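Sunday, late

Ulla Solberg has decided I need a sleep program. Hers is called Kander, it costs 44 dollars a month, and it says I should be in bed by ten with the phone in another room. I tried it for four nights. Last night it gave me a score of 98, after I'd lain awake from two until the birds started. So either I don't know when I'm awake or Kander doesn't. I have my suspicions.

She says the score looks at the whole week. Earlier she said it was about "depth." I asked what depth was and got sent an article, written by the people who sell the thing. 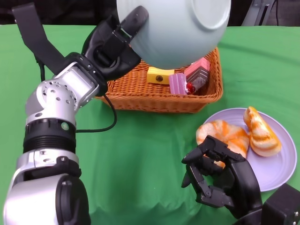

Tormod is worse, in his way. He swears by magnesium, 400 milligrams with supper, and before that it was cherry juice. He was going to be a new man on the cherry juice. He fell asleep at my table on Thanksgiving, so maybe I should keep an open mind – but he'd had three helpings.

I canceled Kander this evening. It asked me why, then offered me 90 days at half price. Didn't take it. Coffee after lunch is probably the real trouble and I already know that, and I had two cups today anyway. It's twenty past eleven. Window open, reading the dull book again.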